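Skarora's "Volard Nights" is the live album I wanted her to make

Posted 23 Apr 2022

I have played this record every day since it landed in my inbox, and my neighbors have been very patient. Skarora has always been a singer you had to see in person. The studio albums are good, the last one was very good, but they tidy her up, and she is not a tidy singer! Volard Nights was recorded over 3 December shows in Plellbridge, in a hall with 875 seats, and whoever decided to leave the crowd that loud in the mix deserves a raise.

The band

Satish Maurya is back on bass after sitting out the last tour, and you hear the difference inside the first minute. He plays behind the beat on "Copper Line" (the old slow version, thank goodness, with the long intro) and the whole room starts clapping along in the wrong place, and the drummer just goes with it. I laughed out loud. The horns come in late on purpose and the song gets bigger and bigger until she drops the last verse entirely and lets the audience have it.

The guest spot

Giuliana Restrepo walks on for "Half the Rent" and the scream from the crowd nearly covers her first line. I was worried about this one. The two of them traded some sharp words in interviews a while back, and guest spots after a feud can feel like a press release. They sound like they're having a ball, though. Restrepo takes the low part, flubs a word, starts giggling, and they kept it in. On headphones you can hear Skarora say "again, again" off the mic before the second chorus.

I did most of my listening in the kitchen on a small speaker, which is a fair test for a live album, and it held up great. The bass never turned to mud and the talking between songs stayed clear even with the tap running.
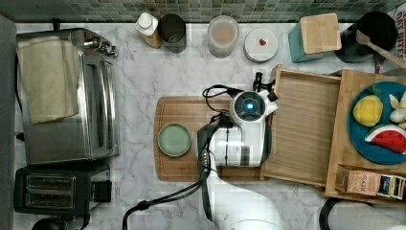 What I'd change

The talking, a little. There's a story about a missed train that runs 4 minutes and it's funny once. I'd also have moved "Zhong" (her instrumental, the one with the hand drums) closer to the end, where the show version used to sit. Coming second, it slows things down right when you want another fast one. And the fade between the last song and the encore is clumsy, with the applause dipping and then jumping back up.

Should you get it?

If you already like her, yes, tonight. If you only know the radio single, start with "Copper Line" and then go back to the top. It's a 60 minute record and I never once reached for the skip button, train story included. The vinyl has the same track list as the download, so get whichever you'll play more. Mine's on order, and I've already cleared a spot on the shelf for it.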